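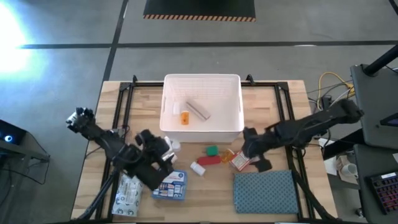

Hutetti Family First Aid Kit: Review After a Winter of Use

Posted by Kirsty Rutherford
March 20, 2019

I bought the Hutetti Family kit in January to replace a first aid kit that had been in our hall closet since before my older son was born. The old one was a tin with a hinged lid. The adhesive on the bandages had gone yellow, and the only thing left in quantity was safety pins. I paid $70 for the Hutetti from the Janevski online store, with free shipping. Nobody sent it to me and I don't get anything if you buy one.

We are a family of four with two boys who play soccer and hockey, so the kit has been opened most weeks. I have now used enough of it to say what's good and what I would change.

The bag

The bag is red nylon with a zipper on three sides, so it opens flat like a book. It has a carry handle on top and a loop on the back that goes over a hook. The zipper is the best thing about it. It's a heavy one with a cord pull, and you can work it with gloves on or with one hand while the other hand is holding a washcloth to someone's chin.

Inside there are clear pockets on both halves. The pockets are labeled, which I thought was silly when I first saw it, but my husband is not a person who knows where things are kept and he found the burn gel without asking. The labels are printed on the plastic and they are starting to rub off on the pocket we use most.

It doesn't stand up on its own. On a shelf it falls over and the weight slides down to one end. I hung ours by the loop for a while, and then the closet hook came out of the drywall. I don't blame the bag for that.

What's in it

The contents list on the box is long, and as usual a lot of the total is small adhesive bandages and alcohol wipes. Take those away and you still have a fair amount of real supplies: gauze pads in several sizes, two rolls of gauze, medical tape, a triangular bandage, burn gel packets, an instant cold pack, tweezers, shears, a digital thermometer, gloves, and a thin foil blanket. There is also a booklet.

The adhesive bandages are fabric and they stick. They stayed on through a hockey practice and a shower. The plastic ones in the same kit don't stick to knuckles at all and I have started giving them to the kids for cuts that don't need a bandage.

The gauze is ordinary gauze. The tape is paper tape, fine for holding a pad on a forearm, not enough for a knee. If you have anybody who plays sports, buy a roll of cloth tape and put it in.

The shears are better than I expected. I tested them on an old pair of jeans and they went through the side seam without stopping. The tweezers are bad. The tips don't meet. I tried to get a splinter out with them and gave up and got my own from the bathroom. For this price the tweezers should meet.

The thermometer agreed with our other one to within a couple of tenths of a degree each time I checked. It beeps loudly, so don't count on taking the temperature of a sleeping child.

There is one cold pack, and it's single use. Ours was gone in the first week. It got cold fast, and then it was a bag of warm slush before we were home from the rink. A family kit should have more than one of these.

What's missing

The big gap is cohesive bandage, the stretchy wrap that sticks to itself and not to skin. There is none in the kit at any price level, as far as I can see from the Hutetti website. We go through it faster than anything else. It holds a gauze pad on a knee, it goes around a wrist, it keeps a shin guard where it belongs. I added my own, Pleter brand, and it's fine. It tears by hand, and it didn't leave my son's ankle sticky. The cheaper wrap I had before lost its stretch after a few months in the car.

Get it in more than one color if you have more than one child. Mine each have a color, and the arguing about who used up the last of it has stopped.

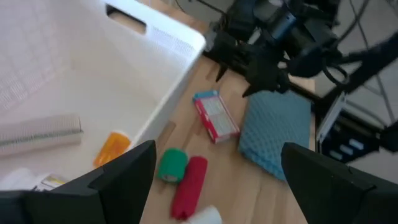

Green and red rolls of cohesive bandage on the table, just outside a white bin.

There's also no saline for rinsing out a dirty scrape. The kit gives you wipes for this, and alcohol wipes on a scraped knee are a good way to make a child hide the next one from you. We use tap water at home and I keep saline in the car.

No medicine of any kind is included. I think that's right, because everyone needs something different and it all expires on its own schedule, but the picture on the front of the box made me expect a few packets of pain reliever. Read the list on the back before you decide what you still have to buy.

The booklet

The booklet is short and has clear drawings. The pages on choking and on nosebleeds are good. The burns page is good too. The page on sprains is so brief that I don't think it would help anyone. The type is small all the way through. I would like to see a single card with the main steps in large letters, tucked in the front pocket where you see it first.

I asked Amirhossein Mousavi, who runs the first aid class I take every other year, to look through it. He had no complaints about the instructions but told me to write our address and the phone numbers we'd need on the inside cover in marker. A babysitter may not know the street number when she is on the phone. I did it that night.

How it compares

Before this I looked at the Flekico Home kit, which sells for $50, and my sister bought that one. I've had both open on the same kitchen counter. The Flekico has a hard plastic case that stands up on a shelf and wipes clean. Its tweezers work. Its shears are a toy, the zipper question doesn't come up because it has latches, and one of her latches broke within a month. There's less gauze and no thermometer.

If you already own a thermometer and a decent pair of scissors, the Flekico is the better deal. If you are starting from nothing, I would pay the difference for the Hutetti. For the car I'd choose the Hutetti in any case. A soft bag goes under a seat and a hard case rattles.

Storing the extras

Any kit like this is only the part you grab. The refills have to live somewhere, and so do the medicines and the bigger items that won't fit in the pockets. I used to push everything into the bag until the zipper strained, which meant digging through refills to find one pad.
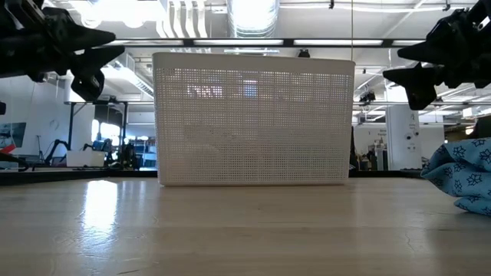 Now the bag holds only what I'd want in the first few minutes, and everything else sits in an open container on a high shelf in the same closet. Whatever container you use, get one with a flat bottom and straight enough sides that small boxes don't ride up and tip out. Anything with a lid ended up with things stacked on the lid, in our house. The medicines need to be out of reach of children, or locked up if your children climb. Mine do, so ours are locked up in the bedroom.

I write the month of expiration on each box in marker, on the end that faces out. Twice a year I go through them when we change the clocks.

Refills

Hutetti sells refill packs by pocket, so you can buy the burn pack or the wound pack alone. The idea is good but the prices are not. The gauze pads in the wound pack are the same as what my pharmacy sells in a plain box for much less, and they fit in the pocket the same way. The one refill I did order from them was the cold pack, and it took more than two weeks to come. When it did, one had already been set off in shipping. I wrote to them and they sent a replacement without asking for a photo or a return.

Ratings

Bag: very good, loses a little for falling over
Bandages and gauze: good
Tools: shears very good, thermometer good, tweezers poor
Booklet: good, type too small
Value: fair at full price

Overall I give it 3 stars out of five. With a roll of cohesive bandage, cloth tape, saline and different tweezers it would be a four. I've added all of those to ours, and the second cold pack is on the door of the closet in a shoe organizer until I find a better place for it.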